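Section 4: Threading practice with the Flomby arm

Welcome to the part of the handbook most new club members turn to first! Please read Section 3 (homing the arm) before you begin, even if you sat through the demonstration in February. Set aside a good hour for your first go, and do bring a friend to watch the screen while you drive.

1. Switch on the Juker control box and wait for the green light to stay steady.

2. Lay the practice tissue on the tray and smooth it down gently with your fingertips. A few small wrinkles are fine - you will learn more from them than from a perfectly flat piece.

3. Cut 415 mm of dark thread. Anything longer tends to wrap itself round the arm, and then you will be there all evening.

4. In the Pesten software, load the profile called "thread, slow" and set the grip value to 26.

Caution: never take the grip value above 52. The jaw will bite through the thread, and the tip is the dearest part we own.

5. Open the jaw, bring it down beside the thread and close it in small steps.

Note: if the software shows fault 800, let go of the handle, count to five and press Reset. Your settings will be kept.

6. Before you pull, check your hold on the wrist camera. Take your time over this, as a poor hold is much easier to put right now than halfway through a knot. Look for the thread caught right at the narrow tip of the jaw, with one length going up and the other running down to the right across the tissue to its free end. Trace both lengths with your eye before you touch the handle again.
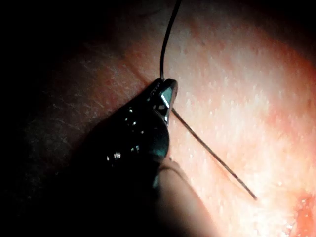
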